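4. What we learned about chores

Our proposal, filed in September, promised an answer to the question of whether a robot could do the boring half of a computer repair shop's day. Wendelin Holzer, who supervised us, wrote "define boring" in the margin. We are still working on it.

The shop we had in mind was Trasteck, which takes old office desktops, swaps parts and sells them on. A technician there changes a processor while talking on the phone. We chose this as our main task because it looked short. It is short, if you have fingertips.

The hard part is that everyone describes the job as "drop it in." A processor has one correct orientation, a fragile underside and a socket that forgives very little. A person feels when the part is seated and stops pushing. Our controller has to be told what "seated" means, and for most of the winter our definition was wrong - politely wrong, but wrong.
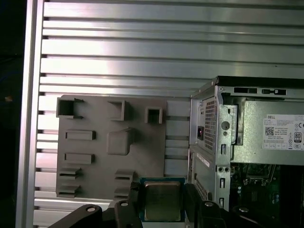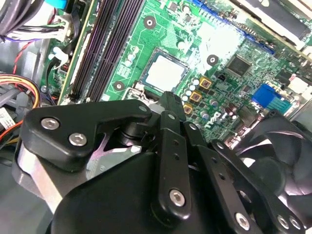 We budgeted 3000 euros for the whole project and spent an embarrassing share of it on secondhand desktops. We planned 100 full trials and completed 26. The rest of the time went to calibration, to arguing about calibration, and to one long afternoon with a cable that was plugged into the wrong port.

Picking was the easy step once the part was presented the same way every time. Closing the retention lever was not. The lever wants a sideways nudge, a push down and a tuck under a hook, and we wrote that as three motions when a technician does it as one. The Mansilla group, working in the room next to ours on folding towels, had the same complaint about corners, so at least the misery was shared across departments.

Can machines do shop-floor chores yet? Ours can do part of one, slowly, with 2 students watching. The same goes for the household chores in our survey chapter, where dishes came out worse than we had hoped and vacuuming was already taken.

For the next group, we suggest starting with the lever and leaving the pick for later. The code and the trial logs are on the Barkach server, in the folder called final_new.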